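Finger foods from day one?

ruxi_ilie
She grabbed a piece of steamed sweet potato off my plate Tuesday and went to TOWN on it. I had two weeks of purees frozen and I think I'm ready to just skip them! Anyone go straight to finger foods? She sits up great and turned six months in March.

kt_yoon
Yes!! Did it with both of mine. Long sticks the size of your finger, soft enough to squash between your thumb and finger. Broccoli with a fat stem was the big winner here (built-in handle). Expect most of it on the floor for the first month or so.

vaida.s
Going to be the other voice. We tried sticks only and my son swallowed next to nothing, and his iron was low at his checkup. Our doctor wanted him on iron cereal off a spoon right away. You already made the purees, use them!

kt_yoon
Fair, but you can do iron with finger foods too. Strips of slow-cooked beef, omelet, lentil patties. Mine sucked on beef strips like popsicles.

vaida.s
Sucked on them, sure. How much went in? I like finger foods, I just don't like the "only" part.

Vibeke_Z
We did both at the same meal and it was so much fun. Loaded spoon in one hand, avocado stick in the other, she picked. The Stikley bowl stayed put for 5 whole minutes, which is a record in this house. Also take an infant CPR class if you haven't, ours was up to 31 people and went fast. Gagging is loud and normal, choking is quiet, and it helped me so much to have that drilled in before the first meal.

ruxi_ilie
Signed up for the class, thank you! And I love the both-hands idea. Thawing the pea puree tonight and doing omelet strips with it. Vaida, I'll ask about iron at her visit too.

vaida.s
Yay! Report back on the peas. Ours wore his.

kt_yoon
Peas in the eyebrows is a rite of passage. 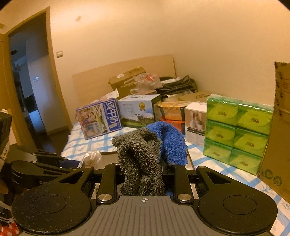 Photo: Oana Preda

Related threads
Tredel high chair straps, how do you get them clean?
When did you start offering water in a cup?
Peanut butter for the first time, how thin?
Freezing purees: ice cube trays or jars
Dropping the third nap (200 replies)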